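4.2 Screening and moisture at the hammer mill 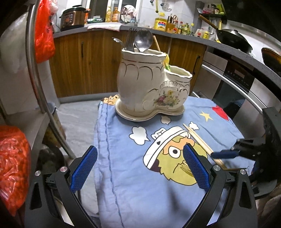
The mill trials at Mastorley began with a modest question: does it matter which order the chips are dried and ground in? The plant manual, a document of great confidence and few numbers, says drying always comes first. Earlier work by Prasertsri and Stockdale suggested that the manual had never met bagasse.

We ran 33 batches through the Forkodex mill, split between pine chips and bagasse. Each batch weighed 500 kg going in. Weights coming out were lower, as they always are, and the missing part was mostly found on the floor, the rafters and Callum Stockdale. Losses were logged as dust. One pine batch was dropped from the analysis after a magnet was found in it, the magnet being the part of the mill meant to keep metal out.

Pine behaved as expected. Chips that had been dried first passed the screen cleanly, and the motor drew a steady load. Wet chips packed against the screen and had to be dug out with a paint scraper, a tool the manual does not list. Bagasse was less obliging. When dried first it broke into long fibers that slipped through the screen end-on and then knotted together in the hopper below. Ground damp, it gave shorter pieces and far less dust, though the mill complained audibly throughout.

Figure 4 plots motor load against feed moisture for both materials. The two curves cross, and the crossing point is the only result in this section we would defend in a bar. To the left of it, drying first saves power. To the right, the savings at the mill are handed straight back at the dryer. The flat stretch in the pine curve is a stuck needle on the load meter, and we have left it in for the sake of candor.

Screen wear was checked in March, after 4000 kg of bagasse. The holes had gone slightly oval on the side facing the feed – a pattern also seen on the older Gundeo screens, which we had blamed on the supplier. We have since written to apologize. Section 4.3 takes up the cooler, where most of these differences vanish.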